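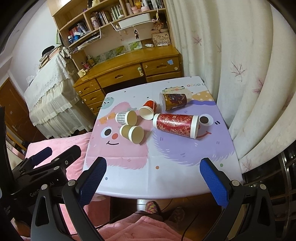 Do We Need a Founder's Day Every Year?

Blog > Town Stuff > Grumbling

Posted in January by the Whiteley Walker

The town says Whiteley was founded in 1879. I have my doubts. The oldest stone in the Flundel Road cemetery is earlier than that, and the mill at Grokmont was already buying grain from somebody out here. My guess is that 1879 is when the railroad put up a sign.

Now we're told the party will run 2 days instead of one, with 40 vendors and a parade. Last year's flyer promised a crowd of 700. I was there on the Thursday, and if that was 700 people then most of them were hiding behind the Pudis ice cream truck.

I don't mind a parade. I do mind closing Main Street at noon for one fire engine and a banner - and then reading that downtown shops "saw a boost." Which shops? The hardware store was locked.

Maybe I'll go anyway. The pie was good.

We use cookies to improve your visit. By reading on you accept our cookie policy.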